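Flangate Quilt Patterns, README

Last change: 10/19/25
Maintained by Signe Lindqvist and Hjørdis Lie

What is in the collection

Flangate is a set of 60 patchwork patterns, written down from family quilts in Pravcombe. Each pattern is stored as one text file with the block layout, the seam allowance and the fabric amounts. The oldest patterns had only paper templates, and Hjørdis measured these again by hand before typing them in.

File names

The name starts with the family name, then the block name, for example magnusson_star.txt. Please do not use capital letters or spaces. If a pattern has more than one size, each size gets its own file.

Units

All sizes are in inches. The first version mixed inches and centimeters, and this caused wrong borders in 2 patterns. They are corrected now. If you have printed them before October, please print again.

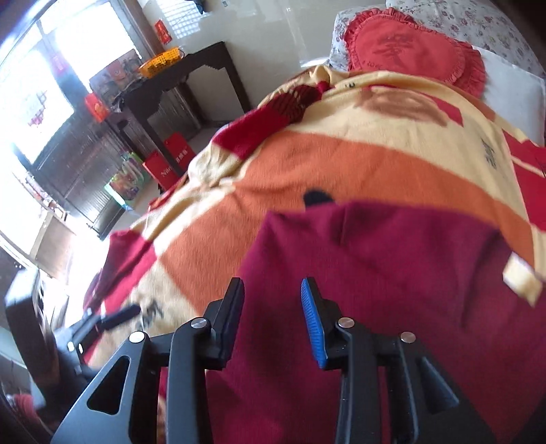 Patterned quilt on a bed, with a maroon blanket.

Known problems

The Wernudus group is not complete. We have 5 of the 6 blocks, and the last one exists only as a pencil drawing with no measures. We did not want to guess, so the file is empty except for a note.

Fabric amounts are calculated for cloth that is washed before cutting. For unwashed cloth you should buy a little more, mainly for the backing.

Corrections

Write to Signe with the file name and the line number. A photo of your finished block helps us much when the corners do not meet. Small spelling mistakes can be sent together in one message.

Use

You may sew from the patterns and sell what you sew. Please do not sell the files.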